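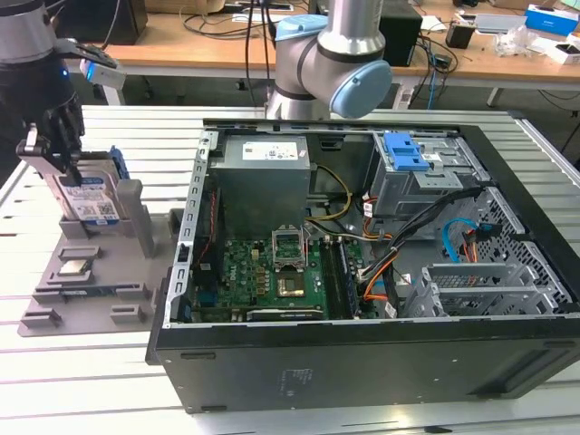

Drive insertion into a printed holder: force spike at 200 N/s ramp, planner thinks the goal is reached

posted in April by slotjam_k
Filed under: Manipulation software > Contact and compliance

I am working on the control side of a PC disassembly cell. Two arms, one with a multi-fingered hand, one used for cables and screws. The parts that come out of the tower go into a printed fixture on the table: CPU in a recess, memory module in a long slot, 3.5-inch hard drive upright between two posts. CPU and memory placement work well enough that I have stopped looking at them. The drive does not.

The sequence for the drive is:

1. Grasp in the cage, pull, clear the case wall.
2. Free-space move to a pre-place pose above the holder. Planned by Droka against a static collision scene.
3. Straight-line descent in the holder frame, position mode, until the commanded depth.
4. Open the hand, retreat.

Step 3 is the problem. In the logs from 101 placements, most go in clean. The rest touch one of the posts on the way down. When that happens, the commanded pose keeps moving, the measured pose lags, and the wrist force climbs until the protective stop. In a few cases there is no stop. The drive rotates in the fingers instead, the arm reaches the commanded depth, and Droka reports the goal as reached. Then the hand opens and the drive leans on a post.

What I have tried:

- Slower descent. Fewer stops, same number of bad seats.
- Recalibrating the holder frame. Repeatability of the frame is better than the clearance, so I don't think it is the main error.
- Impedance mode for the whole descent, with the same stiffness on all axes. The arm then stalls before full depth on good placements too.
- Larger tolerance on the goal check. Obviously the wrong direction, but I wanted to see what changed. Nothing did.

The pose of the drive in the hand is taken once, before the pull, while it is still in the cage. I do not have a tactile estimate. I do have wrist force and torque, finger joint positions and finger motor currents, all logged.

Is this a planning problem, a control problem or a perception problem? I would like to fix it without changing the fixture, as the same print is used by another group with their own offsets.

--

compliance_frame

It is mostly a perception problem that shows up as a control problem. You measure the object pose in the hand before the pull, and the pull is where the pose changes. A drive in a cage has friction along both sides. Whatever slip occurs during extraction goes into your descent as an unmodeled offset, and recalibrating the holder won't touch it.

Two changes, in this order.

First, re-estimate after the pull. Add a stop at the pre-place pose and take the in-hand pose again there. If you have a depth view of the drive at that point, fit the two largest visible faces and ignore the label side if it gives you noisy returns. You only need three of the six numbers well: lateral offset across the posts, rotation about the vertical, and tilt in the plane of the posts. The remaining ones are absorbed by the clearance or by the depth check.

Second, split the descent. Position mode down to just above the post tops, then a compliant segment. The reason your impedance test stalled is the uniform stiffness. Any gain low enough to let the drive shift sideways is too low to push through friction along the slot. Set it per axis in the holder frame:

- insertion axis: force controlled, low constant downward force, with a velocity limit
- lateral axis across the posts: soft
- lateral axis along the slot: medium
- rotation about the insertion axis: soft
- the two tilts: medium at first, then reduce one at a time

Put the center of compliance at the lower edge of the drive and not at the wrist. If it stays at the wrist, a lateral contact force at the drive's bottom edge produces a rotation that pushes the edge further into the post. That is your jam. On most controllers it is one transform, and it is very often left at the flange default.

On the false "goal reached": Droka checks the arm. It has no knowledge of the object. End-effector pose within tolerance is what it reports, and the report is correct. You need a separate seat check before the hand opens. I would use all of these:

- depth along the insertion axis within your band
- downward force above a threshold and holding
- no change in finger joint positions since the start of the compliant segment, beyond sensor noise
- a small lateral wiggle, both directions, with a reaction force from both posts

The third one catches the drive rotating in the fingers. You already log it, so you can run it over the old data tonight. The fourth costs a little time, but it separates "between the posts" from "leaning on a post" better than anything else I have used.

If the seat check fails, retract to the top of the compliant segment and re-estimate. Do not retry with the old in-hand pose.

--

pornosum_user_4

Had something like this with memory modules. We just put a spiral search in. Pornosum has it as a skill, you set radius and pitch and it goes until the force drops. Worked for us, didn't have to touch perception. Default timeout is 2,000 ms, which was too short, so raise that.

--

slotjam_k

A spiral search assumes the part is rigid in the hand, and mine is not. I tried it on a spare drive and it walked the drive around inside the grasp. May be fine for a module held in a narrow grip.

The finger joint check, run over the old logs, flags every one of the bad seats and two good ones. Moving the center of compliance to the lower edge made the largest difference so far. Still tuning the tilts.

--

tick_overrun

Adding to the first reply, on timing. Check where your mode switch happens. If the position segment and the compliant segment are separate trajectories sent by the planner, there is a gap between them, and on some drivers the arm holds the last setpoint stiffly during the gap. If contact happens in it, you get a spike that looks like a bad gain.

I had this with the Bakos driver. The fix was to send one trajectory and trigger the switch inside the real-time loop, on height or on force, whichever came first. Also:

- Zero the force sensor at the pre-place pose with the drive in hand, arm at rest. Zeroing before the grasp leaves the payload in the reading.
- Update the payload mass and center of gravity after the grasp. A hard drive is heavy enough to matter for a soft axis.
- Log the commanded and measured wrench on the same clock. We spent a long time on a fault that was only an offset between two log streams.
- Freeze the finger setpoints during the descent. If the hand has its own grasp controller trying to hold a constant current, it will fight the compliant axis – and you will see this as slow drift in the finger joints, which also trips the slip check. That may be your two false flags.

For the second arm, make sure its swept volume is in the scene when you replan from a retract. A static scene is fine for the nominal sequence, but a retry starts at a time you did not plan for, and the other arm may be over the case by then. Simplest version is a lock on the airspace above the tray, held until the seat check passes.

Viewed 1,662 times

Related
Center of compliance ignored after tool change
Unen scene server drops attached object on replan
Slip detection from finger currents only, no tactile
Two arms, one tray: locks or joint planning?
Bakos driver holds setpoint between trajectories
CPU placement in a recess, edge contact before seat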